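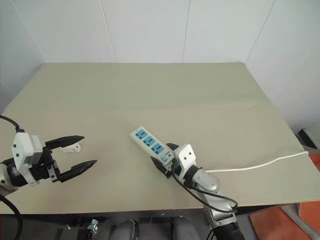

Thread no. 10

Filed under: Days Out > Machines
16 September 2022 -- by the Orngate Plug Watcher
4 min read

Went to the open day at Grosach this afternoon. They do robot arms in an old building on the Orngate side of the river, and once a year they let the public in to stand near them. I had a visitor sticker and a free pen. The pen has already quit.

The main attraction, according to the leaflet, was "dexterous handling of household items." I pictured eggs. Maybe a teapot. It was a power strip. White, three blue sockets, a little blue switch. I have the exact same feelings about it that I have about the one behind my TV.

So two arms, one table, white walls. One arm had the strip by the end where the cord comes out and the other one was waiting with its fingers wide open, like me at a buffet.

A kid next to me asked if it was going to plug itself in. Best question of the afternoon, and the guide said "that's a different project," in the voice of a man who has been asked before.

The project on the table has a name, by the way. Kimton. I asked what it stood for and was told it's the town where the first meeting was held. I respect that. My last employer spent 2 months and a consultant on a name and we ended up with a color.

What I didn't expect is how much of the work is the cord. The strip is a nice stiff block and you can grab it. The cord goes wherever it likes. Somebody asked the guide what the hardest object in the building was and he said "anything with a tail," and then a woman at the back said her cat, and we lost about 4 minutes to cats.

Also learned: the fingers don't feel anything, at least on this pair. It's all done by looking. I plug things in behind the couch entirely by feel, with my cheek against the wall, so we'd make a decent team.

There's a wall chart in the hallway with the number of attempts they want before they call a task finished. For this one it's 3,000. I asked if that was 3,000 good ones or 3,000 total and got a long pause and then "total." Fair enough. I'd have said total too.

Compare and contrast with my dad, who untangled the Christmas lights every December with a single attempt, no grippers, and language I can't repeat on here.

Things I overheard while standing behind the tape:
"Is it thinking?"
"Does it do laundry?"
"That's slower than I'd do it."
"Yes but you wouldn't do it, would you."
(The last two were a married couple. I followed them around for a while.)

The coffee was in the next room, run by Kļaviņa, the bakery from the corner. Real people, real tongs. They were handing out poppy seed rolls at a pace that made the whole robotics industry look a bit shy. I went back twice and missed most of the talk on safety fencing.

When I got back to the table there was a new crowd and a new guide, much younger, much more excited. She told us where the joints are, why the cables hang outside the arm (easier to swap when one gives up), and that the fingertips wear down and go in a jar. She has a jar! She offered to show us the jar. We all said yes.

The jar was fine.

I did ask her if they ever practice on a strip with something plugged into it. She said they'd like to, but every plug you add makes it a new problem, and then she looked at the table the way I look at my inbox.
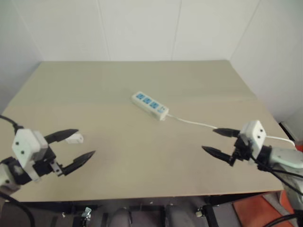

Going next year? Some notes

Go early. By the middle of the afternoon the tape is three deep with dads.

Stand on the left if you can. The people on the right get a good look at a lot of cable and not much else, and they are vocal about it.

Don't ask about laundry. They've heard it. There is a laminated answer to it at the front desk, which I've read, and the answer is no.

Parking at Grosach is a field. It's signed as "Overflow" but I never found whatever it was overflowing from.

If you're bringing kids, the stickers are good and the talk is long. The one who asked about plugging itself in got a Kimton badge for it. I asked a follow-up on torque and got directions to the restroom.

Would I go again? Yeah -- it was free, it was indoors, and I now have opinions on power cords that I've been sharing with everyone at home whether they want them or not. Replies are open if you were there and know what happened in the safety talk. I caught the part about the red button and then there were rolls.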